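Comparing two sets of fingers: a talk with Esi Gbeho

Esi Gbeho has spent most of the spring with her hands inside other people's grippers. At Prellbridge she runs the bench where hand-held gripper tools are tried out before the company decides which finger design goes onto its arms. The comparison she finished in April put two designs side by side, known in the office as Harkach and Mfinanga.

"They do the same job on paper," Gbeho said. "Same opening, same camera position, same weight within a few grams. We wanted to know which one a person would still be happy holding at four in the afternoon."

Each design was used by five people, working in pairs of tools, one in each hand. The tasks were ordinary: picking up kitchen items, moving things in and out of a rack, folding cloth. By the end the group had recorded roughly 3,000 attempts. Gbeho went through the failed ones herself.

She said the first surprise was wear. Printed fingers pick up scuffs quickly, and the team had assumed that was only a matter of looks.
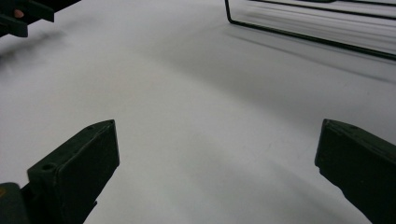

"The tip is where you find out," she said. "If the edge is square you can get under a thin lid or the rim of a plate. Once it rounds off, you start sliding over the top. People don't notice they're doing it. They just press harder, and then their wrist hurts."

Her colleague Josphat Mussa now checks the tips against a paper template every morning. Fingers that fail go in a box and are reprinted in the same batch of material, so that a new finger on one side is not paired with an old one on the other.

Asked if that was a lot of trouble for a printed part, Gbeho said it was less trouble than the alternative. In an earlier round they had thrown out 11 sessions after finding that the left and right tools did not close to the same point.

The pivots were the other subject of argument. Derek Staniforth, who designed the linkage, wanted metal bushings from the start. Others thought plain printed holes would last long enough for a test. They tried it without.

"We got play in the joints after 20 hours," Gbeho said. "You close the gripper and one pad gets there first. With a hard object you can live with it. With cloth you can't – the fabric walks sideways while you're squeezing."

Cloth turned out to be the task that separated the designs most clearly. A towel has to be held by a small fold, often with the second gripper coming in to take it from the first, and the camera on the tool has to see the contact point the whole time. Mfinanga has the wider pads and held a fold more reliably, but users said the pads blocked their view of small items. Harkach was better for the rack and worse for towels.

"I'd have liked a clean winner," she said. "Genalyn Sison asked me for one name to put in the report. I gave her two, with a table."

The report recommends the Mfinanga pads on the Harkach linkage, a mix that had not been tried when the comparison began. Staniforth had a pair assembled within the week, and Gbeho said early sessions with it had gone well enough to keep going.

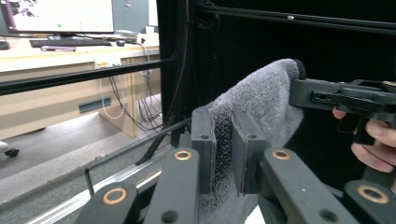 What comes next

The next round will look at controllers. Gbeho said the present one closes the arm's gripper at a fixed speed, and she wants to compare that with one that follows how quickly the person's hand closed.

She also plans to bring in users from outside the building. All five of the people in the spring comparison had used a hand-held gripper before, and she thinks that hid some problems with the grip itself.

"Someone new will hold it wrong in the first minute," she said. "I want to see how."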